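Recovering the arm after a missed tube pick

These steps apply to the Munasinghe bench arm running the tube loading program with the orange 50-hole rack file or any other two-tier rack. Use them when the program stops with fault 2243, "grip not confirmed". If the arm has hit a person, the rack or the wall, leave it stopped and follow the collision procedure instead.

Fault 2243 means the fingers closed further than they should have for a tube body. The controller then assumes it has nothing in its grip and holds position. It does not know where the tube is. Do not press Resume at this point. Resume carries on to the place move, and the arm will push its closed fingers down over the rack.

1. Press Pause on the pendant, then turn the key to Manual. Wait for the amber light.

2. Check that the fingers are closed and empty. If a tube is held by the cap or at an angle, support it by hand before opening them.

3. Look for the tube. It may still be out on the table, in which case leave it there for now.

4. Open both camera views, overview and wrist, and save a still from each before moving anything.
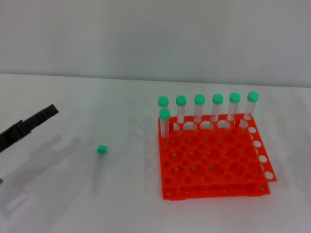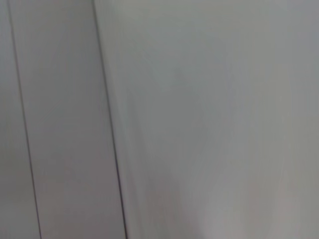 5. Compare the wrist view with the overview. A missed pick can come from a bad position or from a bad picture. If the wrist view is blurred or shows only plain surfaces, do not use it to correct the pick point. Work from the overview until you have a sharp view of a tube cap.

6. In Manual, set the speed to 14 per cent and raise the arm straight up to the safe height of 300 mm. Go up first, then sideways. Most of the broken racks we have had came from doing it the other way round.

7. Open the fingers fully and wipe the pads with a dry cloth. If a pad is shiny or has a groove in it, change it.

8. Run Find Tube from the Allosora vision menu. It should mark the cap and draw a line down the body. A glossy table can give a false second outline from the reflection — if you get two, lower the exposure one step and run it again.

9. Do one pick with Step mode on and your thumb on the stop. The fingers should meet the tube below the cap, about a third of the way down.

10. If the grip is confirmed, put the key back to Auto and choose Restart Row. The program counts the rack again before it places anything.

If 2243 comes back on the same tube, stop there. Check the grip force, which should read 3000 on the Surker driver page, and redo the wrist camera calibration. Write the fault and the row number in the log, along with the names of the saved stills.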